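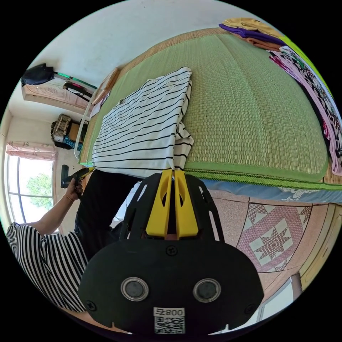
Slide 3. Striped shirt folded on the mat, stack behind.

Fold to a rectangle first. Stripes serve as a guide: if they run straight across, the fold is square. Point out the loose flap at the lower corner. Tuck before stacking.

Woven mat gives a firm, flat surface. A soft sheet shifts under the fabric.

Stack order at the head of the bed: mustard on top, purple under it. Sort by drawer, then by size.

Prulville handout, page 10, has the fold lines. Next slide: trousers.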